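Work, Automation and the Organization
Unit 3 handout: Packing work and the division of tasks
Course lead: Jelle Brouwer
Reading for the September session

3.1 Purpose of this unit

Earlier units dealt with automation in places built for it, such as bottling lines and automatic warehouses. This unit turns to small packing work, where mixed household goods are placed in a carton by hand. Such work has been slow to change. The goods differ in size, stiffness and wrapping, and the order in which they go into the box is left to the judgment of the packer.

The main case is Sududum, a firm that prepares household parcels for the retailer Babaei. Packing was done entirely by hand until the firm introduced the Trukier system. Under this system, packers carry out part of their work with a hand-held gripper, and the recorded movements are used to prepare a robot arm for the same task. Students should read the case with two questions in mind: which parts of the job have moved to the machine, and who now answers for the result.
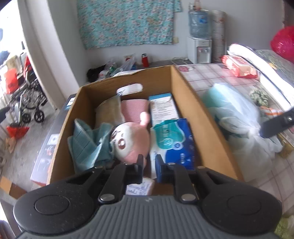

Case Study: Sududum

A mixed carton presents several kinds of difficulty at once. Cloths fold and change shape when they are gripped. A plush toy can be squeezed a little and will still need room. A carton with straight sides can be set against a wall of the box, while a soft package of wipes has no fixed edge to line up. An experienced packer deals with these differences without naming them. For the system, each one must appear often enough in the recorded work to be learned.

Sududum collected 1,437 packing sequences before the first trial of the arm. The work was shared among 16 packers, who were given two hours of instruction each. Hamidreza Arabzadeh, the shift supervisor, reported that output fell during this period and that the daily target was lowered only after the packers had asked for it. The delay matters for our purposes. Recording was treated by management as ordinary packing, although it required slower movements and closer attention.

3.2 Changes in the job

Three changes were noted in the interviews conducted by Davoud Ghaffari.

Pace. Packers had been used to working with both hands and reaching for the next item while placing the last. With the gripper, items are taken one at a time. Several packers described the work as calmer but more tiring for the wrist.

Skill. Knowledge that had been passed on by word of mouth — what goes in first, what must stay upright, when a box is full — became material that the firm could store. The packers were not asked at the outset whether they regarded this knowledge as theirs.

Supervision. Each sequence was reviewed and marked as usable or not usable. Manouchehr Hosseinzadeh, who represented the packers in talks with the firm, objected that the marks could be read as a score for the person. The firm agreed to remove names from the review list.

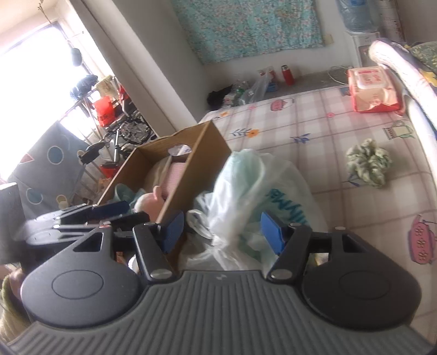
The question of review returned once the arm was in use. When a parcel was packed badly, the complaint still went to the packer on duty, who by then was responsible for watching the arm and correcting its work. Brundale, the consulting firm engaged to advise on the change, recommended a separate record for faults of the arm. It also advised that no packer be asked to watch more than 2 stations. The first recommendation was adopted. The second remains under discussion.

3.3 Pay and grading

The job title was kept, and the pay grade with it. Abbas Zamani argues in the assigned reading that this is common: duties are added under an existing title, and a new grade is considered only when staff begin to leave. Students should compare his argument with the position taken by the firm, which held that watching the arm was lighter work and gave no ground for higher pay.

3.4 Preparation for the seminar

Read the Ghaffari interviews in full, and the Zamani chapter up to the section on grading. Prepare a one-page note on one of the changes listed in 3.2, stating what the packers gained, what they lost, and what evidence supports each point. Notes are to be handed in at the start of the seminar. Groups for the negotiation exercise will be posted outside the department office by noon on the day before.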